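The open day at Hondgate was on a Friday, which meant the people who came were the retired, the unemployed and me. We were promised household robots. We got a urn of tea, a large screen and Salamatu Ekwueme, who has the thankless task of showing the public a robot that doesn't yet live anywhere.

It lives in a simulator. The software is called Siro, the house inside it is called Lambrakis, and the robot spends its days there wandering from room to room, being told to find things. It had done 2112 runs by the time we sat down. I have lived in my own house for years and doubt I've crossed the kitchen with that much purpose.

I had gone along ready to sneer at all this. A make-believe robot in a make-believe house seemed a fine way to spend other people's money. But Ekwueme was disarmingly frank about failure. Run 303, she told us, ended with the robot pressed against a wall and still trying to walk. A man behind me said he'd had lodgers like that.

What won me over, a little, was how plain the place was. I'd expected the gleaming kitchen of the brochures, with a bowl of lemons. Somebody had gone for olive tiles, a reddish-brown floor and a small white stool in the corner, which is much closer to the homes I know. 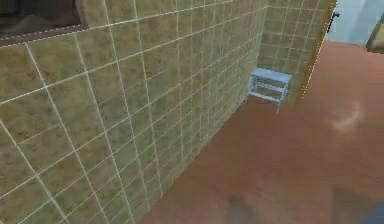 My quarrel is with the word "ready", which Orestis Stefanou used 3 times in his closing talk. Ready for what? A pretend stool never has a coat thrown over it, or a grandchild on top. I'd like to see the thing try my hallway in July, with the door propped open and the dog asleep across it - and I told him so. He wrote down my address.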